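## Table settings: coasters, cloths and paper cups

The table linen in the Hawthorne break room was replaced in April, and several readers have asked how to keep the new cloths in good condition. The notes below come from Alcides Arruda, who handles supplies for both floors.

Paper cups are light when empty and tip easily on a soft surface. A cloth with any slack in it makes this worse. Pull the cloth tight toward the corners before setting anything down, and fix it with two clips on each long side. The Zunard clips in the supply drawer fit tabletops up to 18 mm thick. Thicker tops need the Tuvow type, which opens to 23 mm.

Round rattan coasters are now standard at each place. The coiled weave gives a firm base, and a raised edge limits how far a cup can slide. Set the cup near the middle of the coaster. Rattan is not waterproof – a spill will pass between the coils and reach the cloth, so lift the coaster and blot underneath as well.

Cleaning is simple. Shake out crumbs, wipe both faces with a damp cloth, and stand the coaster on its edge until dry. Do not soak it and do not put it in the dishwasher. A coaster that has warped can be dampened lightly and left overnight under a heavy book. If it still rocks the next day, take it out of use.

Boxed snacks and cartons go to the side of the place setting, with their broad face down. Upright cartons get knocked over when people reach across. Loose sheets of paper should be kept clear of the coaster, as ink transfers to damp rattan and does not come out.

Replacement coasters are stored on the Prukia shelf, second from the top. Return worn ones to the bin next to it – they are sorted at the end of the month. 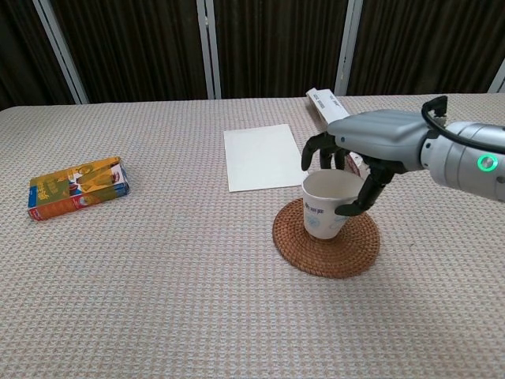

**Can a rattan coaster be used under a hot teapot?**

Only with a heat-resistant trivet between them. Prolonged heat dries the fibers and makes the outer coils crack.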